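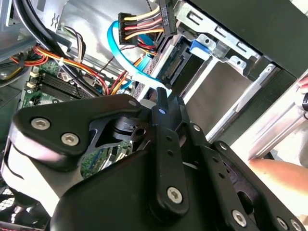
PC Maintenance, Unit 4: Cables and connectors inside a desktop case
Lockwood Training Centre, Stundthorpe
Tutor: Said Tazi

These notes go with the practical in Workshop 2. Read them before you come in. You will be working in pairs on the Ganton desktops, and each pair keeps the same machine until the end of the unit.

Before you touch anything

Shut the computer down, switch off at the wall and take the mains lead out of the back. Hold the power button in for a few seconds. Put your wrist strap on and clip it to bare metal on the case. Lay the case on its side with the opening facing up, so that you are working downwards into it. Long sleeves should be rolled up and lanyards taken off.

Two kinds of cable

Power cables run from the power supply to the board and the drives. They are bundles of separate round wires ending in a plastic connector. The usual colours are:

Yellow: 12 volts
Red: 5 volts
Orange: 3.3 volts
Black: ground

Some makers use black wires throughout, and some adaptors and older supplies do not follow the table. Go by the shape of the connector and the label on the board. If you need to be sure of a voltage, ask for the meter.

Data cables carry information between the drives and the board. A SATA data cable is thin and flat, with a small connector at each end. It comes in whatever colour the maker chose, often red, blue or black, and the colour tells you nothing about its speed. SATA III is rated at 6 gigabits per second.

A SATA power connector has 15 contacts and the data connector has seven. Both have an L-shaped slot, so they fit only one way round. If one will not go in, turn it over and try again. Do not press harder.

Taking a cable out

1. Draw or photograph the layout first. You will be asked for this at the end.
2. Follow the cable with your finger from one end to the other and write down what it joins.
3. Look for a catch. Many data cables have a small metal clip which must be squeezed before the plug will move.
4. Hold the plug and pull it straight out. Never pull on the flat part of the cable.
5. Put a paper tag on the loose end.

If another cable is in the way, move it gently to one side. Do not unplug it unless your worksheet says so.

Putting it back

Line up the L, push until the plug sits flat, then let go and check that it stays in place. A flat cable can be led round in a wide curve but should not be folded. A sharp crease can damage the conductors inside while the outside still looks sound. Keep everything clear of the fans before the side panel goes on.

Common faults

Drive not found at start-up: reseat the data cable at both ends, then try a spare from the Bisa box.
Drive not spinning: check the power connector, then try another one from the same supply.
Drive drops out now and then: look for a creased cable or a plug with a broken clip.

Worksheet 4

Complete the table for your machine: cable, colour, where it starts, where it ends, power or data. Sketch the layout on the back. Both partners should sign it and hand it in before the September assessment. Spare copies are in the tray by the door.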